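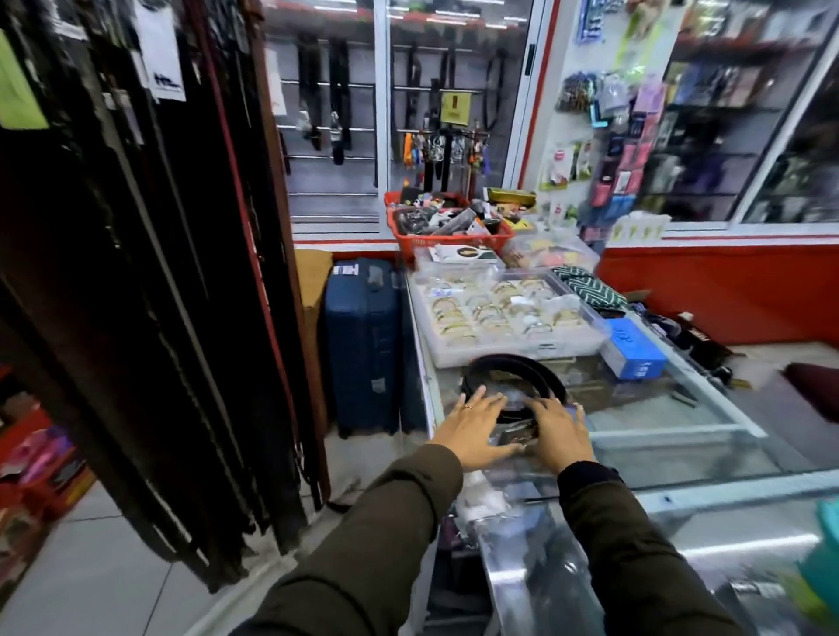 One customer writes that the Molis punch cut clean holes in a lined dress belt but left a ragged edge on the lining side, and asks whether the tube was dull. Probably not. A ragged exit edge usually comes from a worn anvil pad. Turn the pad over, or put a scrap of firm leather under the strap, and cut again. If the edge is still ragged, sharpen or replace the tube.

# Molis Rotary Strap Punch

Hand punch for belts, watch straps, bag straps and light harness. Made by Trirnent. Page revised Oct 18, 2022.

## Specifications

| Item | Value |
|---|---|
| Length, closed | 200 mm |
| Weight | 457 g |
| Smallest tube | 2 mm |
| Maximum strap thickness | 9 mm |
| Body | Pressed steel, powder coated |
| Tubes | Hardened steel, screw-in |
| Anvil pad | Brass, reversible |
| Handle lock | Sliding catch |

The thickness limit applies to the full stack, lining and any backing scrap included. The jaws will close on more than this, but the tube will no longer meet the pad squarely.

## Use

1. Mark the hole on the grain side with an awl. Match the spacing of the existing holes and keep to the centerline.
2. Turn the wheel until the chosen tube clicks into line with the pad.
3. Squeeze once, firmly. On thick straps, rock the strap slightly before opening the jaws.
4. Clear the plug from the tube before the next cut.

Choose a tube that passes the buckle tongue with a little slack. A tight hole will stretch into an oval.
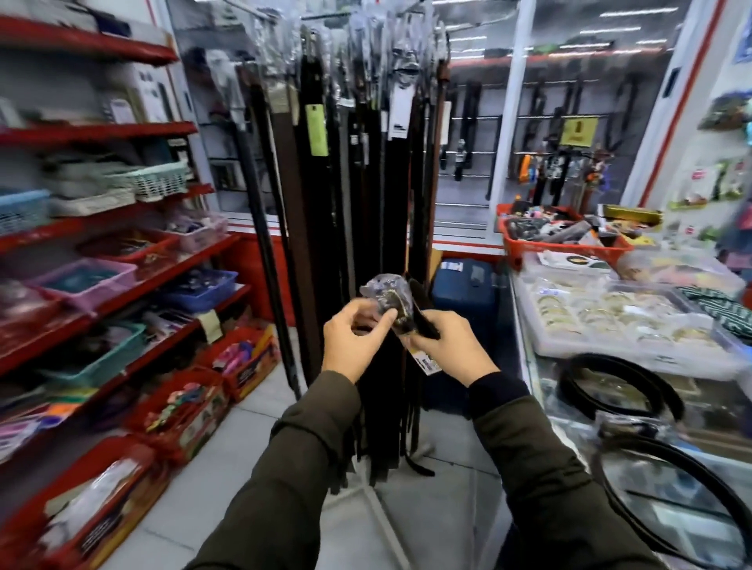

*Leather belts on a tall rack, with wrapped buckles.*

## Materials

Suitable for vegetable-tanned and chrome-tanned leather, bonded leather, rubberized webbing and heavy canvas. Bonded leather tends to crumble around small holes, so use the next size up and leave more space between holes. Do not use the punch on metal trim or hard plastic.

Woven synthetic straps can be punched, but the fibers will fray unless the edge is sealed afterward. An eyelet is the better repair.

## Maintenance

Wipe the tubes with light machine oil after use. Oil the wheel axle when the click becomes stiff. Tubes can be touched up on the outside bevel with a fine stone; leave the bore alone. Punches sold before March have a riveted pad that cannot be turned over. Fit the pad kit listed below.

## Parts and orders

- Replacement tube, any size
- Reversible brass pad
- Pad kit for riveted models, with screw
- Return spring

Parts are stocked by Kandasamy. Trade orders go through Plandex, with a minimum of 2 punches per order. State the tube size in millimeters when ordering tubes singly. Used tubes are not accepted for return.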